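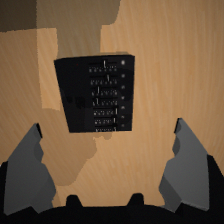 *By Ylva Halvorsen | January 10, 2022*

Borghild Magnusson has a spreadsheet with 26 rows, and most of them are crossed out. She runs purchasing for the test lab at Bruvberg, which checks control panels for small manufacturers, and since last spring she has been working out what it would take to have a robot arm move sliders and press buttons all day.

"The arm is the line everybody looks at," she says. "It's one row. The other rows are what hurt."

Bruvberg decided to do the first part of the job in simulation. A slider panel was modeled on a wooden tabletop with a two-finger gripper over it, and the engineers have been trying out approaches there before any money goes to hardware. The panel has seven sliders, each on its own track, and they can be set to different positions.

Magnusson was against it at first. The simulation work needed a workstation and a good part of an engineer's time, and she had already penciled in a deposit on an arm.

"I thought we were paying to put off a decision," she says. "Then Idun came back with a list of things we were about to buy wrong."

Idun Holmgren is the engineer. Her list started with the fingers. The quote from Caputo, one of two suppliers Bruvberg talked to, included a wide-opening gripper meant for boxes. Holmgren wanted to know how a finger of that size would deal with a thin slider handle when the next one is close by.

"You can pick up the whole panel with a gripper like that and still have trouble with one slider," she says. "So we asked for a price on narrower fingertips. They're cheap if you order them with the gripper. If you order them later you pay for a second visit."

The fingertips went into the budget at $3,048, including fitting. The second visit came out.

Lighting was next. Holmgren ran the panel under hard shadows as well as even light, and asked for a diffuse lamp over the bench and a better camera mount. Magnusson had neither on her sheet.

"Nobody sends you a quote for a lamp," Magnusson says. "You have to know to ask."

She also moved training up. The other supplier, Wivley, sells operator training as a block of 50 hours, and she had planned to buy it in the second year. Halvard Engebretsen, who will supervise the bench, talked her out of waiting. He had worked with a shared arm at a previous job where only one person knew how to restart it.

"When he was on vacation, we did it by hand," Engebretsen says. "That was an expensive way to do it by hand."

Bruvberg has not signed with either supplier. Magnusson expects to settle the arm by the end of January and wants the service contract priced separately, with the response time in writing. She would also like the loan of a gripper for a few weeks so Holmgren can compare it with the simulated one.

Asked what she would tell another lab of the same size, she goes back to the spreadsheet and scrolls down to the bottom.

"Leave some rows blank," she says. "We filled in every one of ours the first week, and then we had to argue with ourselves to change them."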